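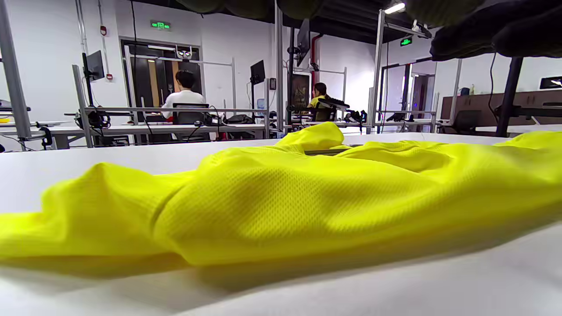
Garment set, Camgate floor. The task is a short-sleeved shirt and a plastic hanger, demonstrated by people and later used to train the Xenos arm controller. Both demonstration methods are in use on the same garments: a hand-held gripper tool that the demonstrator carries to the cloth, and tracked gloves worn on both hands. Remote control from a bench station is kept as a third method, mostly for rigid parts, and has its own page under Tustine.

The hand-held tool records gripper opening and wrist pose at low height over the table. Perforated athletic mesh is the harder material for it. The open weave gives the camera plenty of texture at close range, but the cloth bunches under light contact and the grasp point moves between approach and closure. Demonstrators are asked to pause before closing. The pause is trimmed in processing.

Lighting is overhead only. Shadows in the folds are left alone – an earlier batch with side lamps trained well and transferred badly to Ditholm, where there are no side lamps.

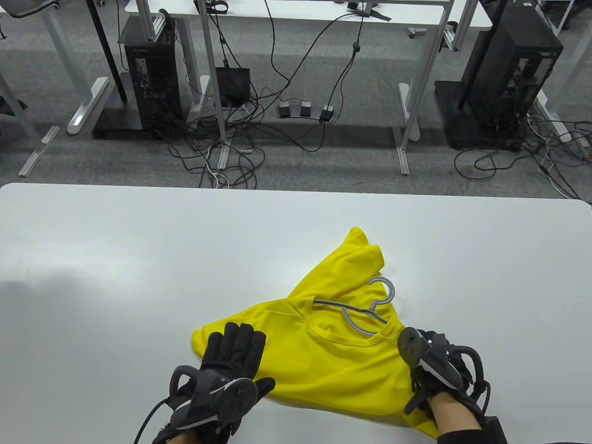
Gloves are used where the fingers have to do separate jobs. One hand presses the cloth flat while the other works at the collar and the hanger, and a two-jaw gripper records only part of that. The cost is retargeting: finger poses have to be mapped to a hand with fewer joints, and contact through the glove is inferred from position. Recalibrate whenever a tracker is reseated or a glove changes hands.

Cable slack is set before the first take. A cable that pulls on the wrist shows up in the pose data as a slow drift toward the table edge, and it is easy to mistake for a habit of the demonstrator.

Acceptance for this set is 95 percent of frames with valid tracking on both hands. Takes below that are repeated, up to 10 per garment, after which the garment is put aside and the calibration is checked. A take ends 2 seconds after the hands leave the cloth.

Labels and take notes are by Stamatia Balaskas. Corrections to garment labels should reach her before the Wednesday export; anything later goes into the April revision.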